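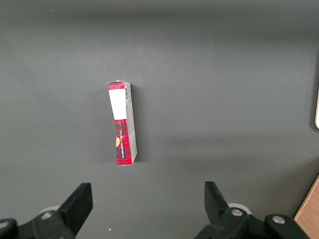

Skellodmont Gutter and Downspout Flow Records
README, last touched 9/30/25

What you have downloaded is a table of how much water came off a set of roofs, how fast it got to the ground, and what was stuck in the pipe at the time. If you were hoping for something more glamorous, the rainfall radar people are down the hall.

Contents

The main file is flow_events.csv, with 1,595 rows. One row is one storm at one downspout. A storm starts when the tipping gauge on the roof moves and ends when it has sat still for six hours. We argued over six hours for most of a spring. If you prefer four, the raw tips are in the tips folder and you can have the argument yourself.

Of those rows, 1,249 have a complete outflow reading. The rest have the rain but not the runoff, mostly from leaves, twice from a tennis ball. They are flagged in the column named outflow_ok. Please use the column. The blanks are not zeros, and a paper that treats them as zeros will make it look as though Markness has invented the waterless storm.

Columns worth explaining

site: a short code for the building. Sites starting with P are in Pustbridge, sites starting with M are in Markness. Site M7 is in Pustbridge. It was labeled wrong on the first day and by the time we noticed, it was on everything.

roof_type: shingle, metal, tile or "other." Other is a bus shelter.

screen: the kind of debris screen fitted at the gutter outlet. "None" means no screen. "Unknown" means there was one but it left.

debris_g: weight in grams of what came off the screen at the next visit, after a night on a tray indoors. Anything over 800 was weighed in two batches and added up, because the kitchen scale objects.

peak_lpm: highest one-minute outflow, liters per minute. Readings above 200 hit the ceiling of the meter and should be read as "a lot."

notes: free text. Bjarke Ravn wrote most of it and does not believe in punctuation.

How it was collected

Each downspout was fitted with an inline flow meter at chest height and a logger in a sealed tub. Loggers were read by hand, once a month, by whoever had the ladder. Clocks drift. We corrected for this by assuming the drift was steady between visits, and for the Ansah loggers it mostly was. For the two older units it was a matter of mood, and their times can be off by up to ten minutes. They are marked old_clock = 1.

Things to be careful about

Gutters here were cleaned on no fixed schedule. A site that looks like it has a wonderful screen may just have a tidy owner. There is a cleaned column, but it depends on people telling us, and people are vague about gutters.

Tile roofs are badly underrepresented. Do not build a model for tile roofs out of this. Someone already did and sent it to us, and it predicts negative water.

September data from the M sites was collected with the meters mounted upside down for part of the month. The numbers have been fixed, Mahlet Negussie checked them against the tips, and we consider the matter closed.

Changes in this version

Removed duplicate storms at P3.
Renamed debris to debris_g after a reader assumed ounces.
Put back the duplicate storms at P3 that were not duplicates. It just rained twice.

Reuse

Use it for whatever you like, including commercial work, and say where it came from. If you find an error, open an issue with the site code and the row number. "The Markness ones look weird" has been received and is under review.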